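The Move-In Walkthrough Checklist, With My Comments
November
Posted by the upstairs half of the Zastwood duplex

I've rented five places now and I've done this walkthrough in every one of them, usually with a flashlight in my teeth. The list started on the back of a pizza flyer, and people at work kept asking for it, so I typed it up. My comments come after each item. Skip them if you're in a hurry!

FRONT DOOR AND HALL
[ ] Deadbolt turns with one hand, door closed
[ ] Strike plate screws tight
[ ] Smoke alarm present, test button works
Comment: Press the button yourself. At my Mandagi Street place the alarm looked great and had no battery in it at all. The landlord was very nice about it, but still.

KITCHEN
[ ] All burners light or heat
[ ] Oven door closes flat
[ ] Outlets near the sink have test and reset buttons, and they trip
[ ] Cabinet under the sink is dry (use your hand, don't just look)
Comment: My current stove is an old Gastero and the back left burner took three tries. I wrote it down, they fixed it, end of story. The one time I didn't write something down I got billed $157 for a fridge shelf that was cracked when I got there (yes, I'm still mad).

BATHROOM
[ ] Toilet doesn't rock when you sit and lean
[ ] Flushes fully, tank refills and then goes quiet
[ ] Shutoff valve behind the toilet turns by hand
[ ] No soft spots in the floor around the base
[ ] Fan pulls a square of toilet paper up against the grille
Comment: Spend most of your time in here. Put a few drops of food coloring in the tank, go look at the bedrooms, and come back in twenty minutes. Color in the bowl means the flapper leaks. Mine in Vustbridge leaked all one winter and the water bill hit $459 before I figured out what that little hiss was.

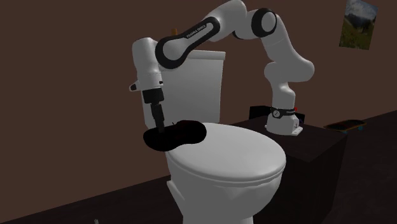
Bathroom section: white toilet, dark floor, plain brown wall.

Dark floors are a pain to check, by the way. Water stains hide on them, so get down low and shine the light sideways across the surface. Press with your heel all the way around the bowl. If it gives even a little, note it and ask for somebody to look before you sign.

BEDROOMS
[ ] Every window opens, stays open, and locks
[ ] Closet doors stay on the track
[ ] Heat comes out of every vent
Comment: Open the windows even if it's freezing out. I once had one painted shut and didn't find out until July. Not a fun July.

UTILITY CLOSET
[ ] Water heater has a relief valve with a pipe running down from it
[ ] No rust trails on the tank
[ ] Breaker panel is labeled and nothing is stacked in front of it
Comment: Labels are often wrong, so flip a few and see. I bought a plug-in light for this and it's been worth every penny.

BEFORE YOU SIGN
[ ] Every problem written on the form, with the room name
[ ] Both of you sign the same page
[ ] You keep a copy
Comment: My deposit here was $1,255, and I got all but $80 of the last one back because I had the form. Keep it with your lease, and email yourself a copy too.

Questions or additions? Use the contact form | © Zastwood Renters' Notes | Back to top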